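September 8, 2026
Monitor feedback, Trondimell hall — bench notes

Picked up from the March entry. Same complaint as then: the tribute act's lead vocal wedge rings when the singer steps back toward the drum riser. House engineer's note says "high whistle, comes and goes." Spare wedge from the same batch came over to the shop with its amp channel and the vocal mic.

Setup: wedge on the floor, mic on a straight stand at singer height, pink noise through the amp, then open mic with gain brought up by hand until it held a tone. Ran it with the house EQ file loaded and again with everything flat.

Ring frequency with house file: 3080 Hz. Repeatable. Moving the stand sideways changed the gain before ringing but hardly moved the frequency. Flat EQ: first ring is lower and much broader, and the whistle only shows up as the second mode to take off. So the house file is making it worse. Whoever built it cut the low-mids hard and then made up the level with a wide shelf that starts well under the problem area.

Checked the horn driver separately. Sweep is clean, no buzz, diaphragm not rubbing. Crossover board looks original. One of the fast-on tabs to the horn was not fully seated; pushed it home and repeated the sweep, no measurable change. Noting it anyway. Check this tab on the others when they come in. 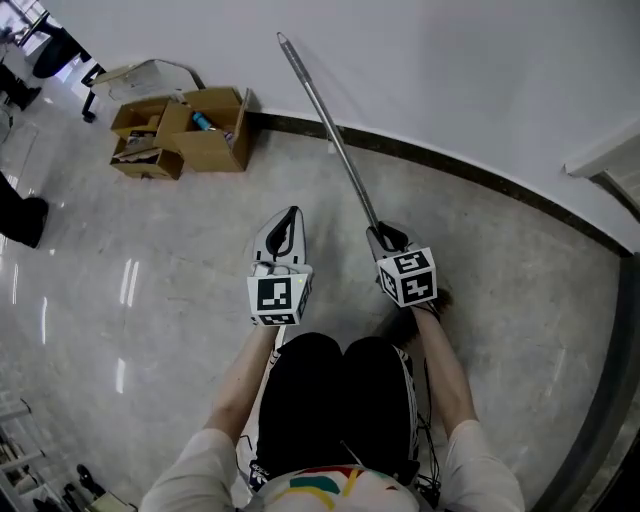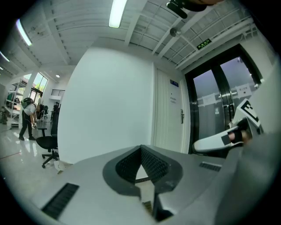
Hand-held grippers. Long silver rod clamped in the first photo.

Polarity. Shufen Qin asked whether the two wedges at center stage were wired the same way around. Can't answer from the bench with only one of them. The cable that came with this one is straight through. The loom at the hall was repaired by Gebremichael and the paperwork says the stage left multi was re-ended, with no mention of a polarity check afterward. Needs a pop test on site before anyone touches EQ.

Level. With the shelf removed and a narrow cut at the ring, I got to 107 dB at the mic position (C-weighted, slow) before the next mode started to build. That is enough for this band if the drummer's fill is kept down. Did not try to push past it. Meter was calibrated before the run but not after — should have done both.

Mic swap. Tried the Lusurine supercardioid in place of the usual cardioid. Rejection behind the capsule is worse, as expected, and with the wedge directly on axis behind the stand it loses most of what it gains at the sides. With a pair of wedges splayed either side it would be the better choice. The hall uses a single one for the singer most nights, so leaving the cardioid in the spec.

New file saved to the console stick as TROND_WEDGE_3. Old file kept, renamed, not deleted. Hajnalka Juhász has the only copy of the original tuning notes and is sending a scan; compare shelf settings against hers before overwriting anything at the hall.

Open items
Pop test on both center wedges and the stage left multi.
Reseat horn tabs on remaining wedges.
Repeat the level run with the riser mics open. The bench run had vocal mic only.
Ask the hall for a stage plot with the actual riser position. The one on file is from the Trarov tour and shows the drums further upstage.
Post-run calibration on the meter, then rerun the flat case if it has drifted.

Wedge stays on the bench until the scan arrives. Amp channel can go back on the next van.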